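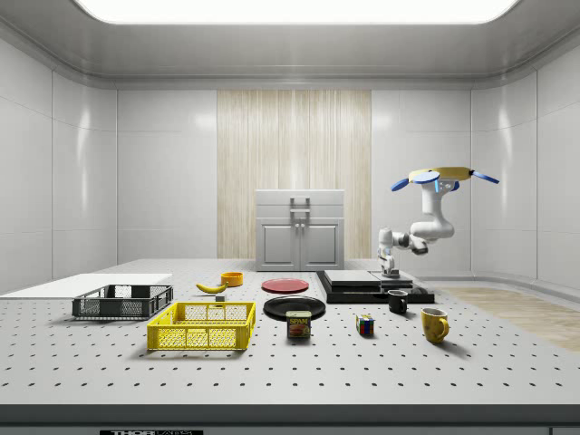

PRESS RELEASE / GAMES AND PODCASTS

Two Friends, One Puzzle Game and Far Too Much Tea: "Irinska" Gets a Release Date and Its Own Audio Show

July 10, 2026

Hi, I'm Rokeya Rathnayake, and I make games at Kastham with my friend Malsha Dissanayake. I've been told a press release should be written in the third person by somebody calm. I tried that, it sounded like my bank, so you're getting me instead!

The news first. Our game Irinska comes out this February on PC, and you can play the opening chapter free from today on our site. You run a night ferry between islands that keep swapping places, and your passengers give you directions that were right when they went to bed. It's a puzzle game with a lot of talking in it (Malsha writes the talking, I draw the islands and then move them around to annoy her).

We started it as a weekend thing. The first version had one boat, one island and a goat, and the goat is still in there, although these days he has a ticket. The full game has 261 passengers, every one of them with somewhere to be, and you can finish the story having met only a handful. I like that. I never talk to everyone on a ferry either.

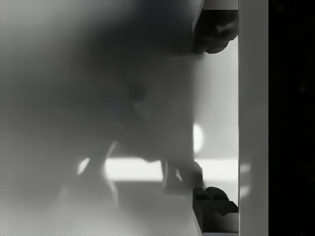

The tide system is the part I've rewritten most. In the old build you waited for the water to turn and there wasn't much to do in the meantime, so our testers went and made sandwiches. Now you can steer against it, burn extra fuel and arrive early with a grumpy boat, or you can drift and let people chat. Drifting is where most of Malsha's best scenes are hiding.

Music is by Emmett Mahmoud, who recorded a lot of it on an accordion with a sticky key. He offered to fix the key and we begged him to leave it alone. There's a theme for each island, and when two islands drift close together you hear both tunes at once, which took him ages to get sounding right and which I now hum in the shower.

The other half of the news is the show! Sevlow is our new podcast, and the first episode is up today as well. Malsha and I talk about what broke that week, what we're playing when we should be working, and one old game each that we think deserves another go. Fathima Khondokar edits it and has already cut a very long argument about inventory screens, for which you can thank her. Episodes run about as long as a dog walk, if your dog isn't in a hurry. New ones land every other week until the game is out, and after that we'll see how our voices are holding up.

We had more than 2000 people sign up for the closed test last winter, far beyond what we'd planned for, and their notes changed the whole middle of the game. The lighthouse chapter is shorter. The map can be folded. You can finally pet the goat. Anyone who was in that test gets their name painted on a crate somewhere on the docks, so if you signed up under something rude, please write to us soon.

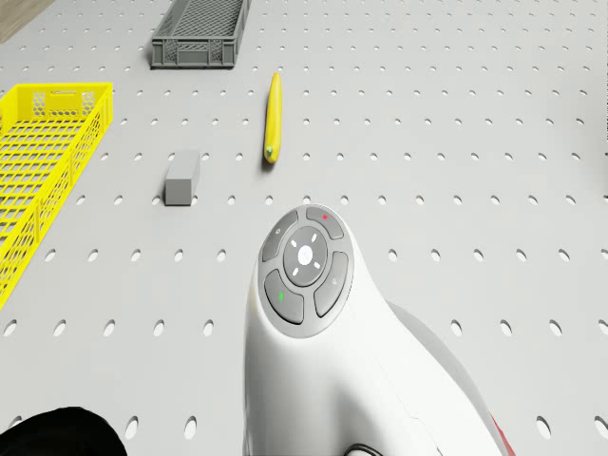 Will my save from the free chapter carry over to the full game?

Your progress carries over as long as you play both on the same account, and that includes your boat's name and any passengers you've already met. Saves from the closed test won't work, sorry, too much has changed underneath.

Review copies will go out in January. If you write, stream or podcast about games, small shows very much included, drop a line to Pranab Begum on our press desk through the contact form and tell us where you'd cover it. Pranab also has screenshots, the trailer and a clean version of the logo. Malsha and I are both happy to do interviews, together or separately, though together takes longer.

Irinska will be available in English at launch, with more languages to follow once we've worked out how to translate the goat.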